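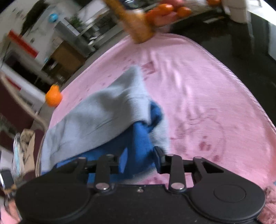 Notebook, gas bench, Storthorpe teaching lab
July, continued from the previous page

Back on the sealed-flask work this morning. The aim is still the same: get pressure against temperature for a fixed volume of dry air, cleanly enough that first-years can draw the line back to absolute zero and land somewhere sensible. Last batch of students got anything from minus 240 to minus 310, and the spread is too wide to blame on reading the gauge.

Set-up as before. Round flask, Patberg pressure sensor on the short tube, Taltotus logger, stirred water bath. Flask pushed down until the water reaches the neck. I used the steel clamp this time, as the plastic one creeps when the bath gets hot and the flask slowly floats up.

Started the bath from ice at 9.20. Left it until the reading stopped moving, then took the first pressure. I didn't trust the first number and took it again after ten minutes. Same to the last digit, so fine.

Readings, pressure in kPa, temperature in Celsius:

0 -- 93.0
20 -- 99.7
40 -- 106.4
58 -- 112.3
80 -- 119.4

The intention was to go up to 100 but the bath will not get there without boiling off half the water, and the neck of the flask is then in steam and not in water. Stopped at 80. I don't think the top point is worth the trouble for a class.

Drew the line by hand first, then let the logger fit it. By hand I got minus 280. The logger gives a slope a bit under 0.33 kPa per degree and a crossing near minus 282. True answer is minus 273, so we are off by nine degrees or so, always in the same direction. The points up to 58 sit well on a straight line. The one at 80 is low.

Two things could do that. One is a slow leak. If air escapes while it is hot, the high readings come out low, the slope comes out too small, and the crossing moves further to the left. That fits. The other is the dead space, meaning the gas in the tube and the sensor body, which sits out in the room and never gets properly hot. That also makes the slope too small. So both errors push the same way and one run can't tell them apart.

Leak test: let the bath cool and went back to ice. If nothing had leaked we should get 93.0 again. Got 92.6. So there is a leak, but a small one, and it doesn't cover the whole gap. Wiped the bung, put a thin smear of grease on it, pushed it home and clamped it. Second trip up to 80 and back gave 93.0 at the start and 92.9 at the end. Good enough.

Note for whoever does this next: the bung must be greased before the flask goes in the ice. Greasing it cold doesn't work, it just drags.

Dead space. Judite measured the tube and sensor by filling them with water from a syringe, and did it three times. She makes it 3 ml against a flask of 250 ml. That is just over one per cent of the gas sitting at room temperature. Worked it through on the back of the sheet (stapled in). It accounts for about a third of the error we had this morning. The leak has most of what remains.

Shorter tube is the obvious cure. Vilela will cut and flare one for us but want the drawing first. Benedita has the drawing. The other choice is a bigger flask, and there is a one-litre one on the top shelf, but it needs a deeper bath and takes far longer to come to temperature. With a class that is the whole afternoon gone.

Sampling rate: the logger had been left on 3,000 readings a minute by the sound group. Turned it down to one a second. The file was huge and the extra readings were all noise.

Also tried it quickly with carbon dioxide from the small cylinder in place of air. Flushed the flask for two minutes, closed up, ran from ice to 58 only. The slope for the same starting pressure agrees with air to within what we can read. That is a useful thing to show students, that the kind of gas hardly matters at these pressures, and I would put it in the sheet as an extra for quick groups. Window open and the cylinder strapped, please.

Wording for the sheet. The old version says the particles "expand" when heated, and three groups copied that straight into their reports. Changed to: the particles move faster, hit the walls harder and more often, and as the volume is fixed the pressure rises. Also added a line telling them to turn Celsius into kelvin before they test whether pressure over temperature is constant. Most of the odd answers last term came from missing that step.

Left the draft out for comments at 4.30. 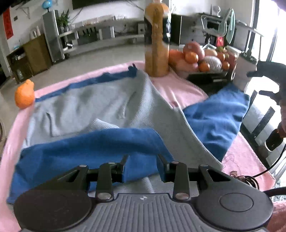

Cristóvão Rocha writes underneath: I'd drop the point at 80 for the class and put one in at 10 and one at 30. More points in the range where the bung holds will do more for the line than one hot point nobody trusts. Also, are you waiting long enough at each step? The water gets there well before the gas in the middle of the flask.

Fair point on the waiting. I gave it five minutes a step after the bath settled, except at 80, where I gave it three. That may be part of why it reads low. Will repeat 80 with a ten-minute wait before deciding whether to drop it. Agree on 10 and 30.

Carolina Falcão asks if the gauge was checked against the wall barometer. It was not. To do first thing, flask open, before the ice goes in. A fixed offset in the sensor would shift the crossing without bending the line at all, so it needs ruling out.

To do:
Sensor against barometer, flask open.
Repeat 80, ten-minute wait, greased bung.
Add 10 and 30.
Drawing of short tube to Vilela (Benedita).
Ask Aníbal for the second steel clamp back.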